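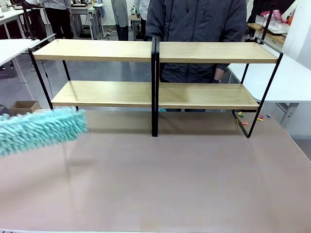
A mint-green duster near the two-tier shelves in the Cladau workshop. All four boards were clear for dusting practice.

**Robots learn to dust, one demonstration at a time**

CLADAU -- Dusting a shelf takes most people a minute and no thought at all. Teaching a robot to do it has taken the team at Aklow 1,629 demonstrations so far, and they're still going!

The company began its household project in December with two low shelving racks, a table and a fluffy duster. An operator guides the robot through each pass by remote control, steering the duster over a board, under it and around the black metal posts, while the system records every movement. Those recordings are then used to train the robot to try the job by itself.

"The posts are the fun part," said Mirjam Hermans, who leads the project. "You can feel yourself slowing down as you come up to one, and we want the robot to pick up on that too."

New operators get around 8 hours of practice before their runs are kept, and a session starts at 9 a.m. with a few easy sweeps along the top boards (the lower ones are much harder to reach into).

Aklow wants 2,000 demonstrations before it moves on to shelves with things on them, starting with cups and picture frames. Hermans is already collecting the cups.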